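4.2 Folded card: grasping what will not stay folded 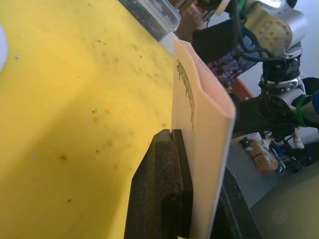 Krisztina Barta
Doctoral researcher, Manipulation Group, Berneo Institute

Figure 3. Wrist camera view during a card trial. The folded card is held between the two fingers, with the fingertip low on the left-facing panel. A second arm stands on the far side.

Rigid objects forgive a great deal. A folded card forgives very little, and remembers everything: each squeeze alters the crease, so the object in the second trial is no longer quite the object in the first. We had hoped to treat this as noise. Reviewers of an earlier draft encouraged us to treat it as a subject.

The card task asks the policy to approach a tented card on the yellow table, close on both panels and lift without flattening the fold. We collected 1,237 demonstrations by teleoperation, most of them by Abhishek Katiyar, whose patience is not otherwise reported in this paper. Each policy was then run from fresh starting poses, with the card turned by hand between trials.

Using the wrist camera alone, the policy succeeded in 58 per cent of trials. Adding the finger-gap signal described in Section 3 raised this to 68 per cent. The gain is modest, and we have resisted the temptation to plot it on a shortened axis.

Most failures came from closing too high. Near the ridge the panels give way together and the card folds neatly shut, at which point the policy reports a firm grasp and lifts with some confidence. Contact lower down, as in Figure 3, keeps the tent shape for longer but leaves less room above the table. The fingertips scraped the surface often enough that we raised the approach height by 2 mm halfway through collection - a change the policy absorbed better than the authors did.

We also tested whether print on the card mattered. Plain cards and printed ones gave much the same results, whichever way up the lettering happened to be. Marks on the tabletop were a greater nuisance, and the policy now and then slowed down over a stain as though considering it. Cropping the lower part of the image removed the habit, along with most of our view of the fingertips, so the crop was dropped for all results given here.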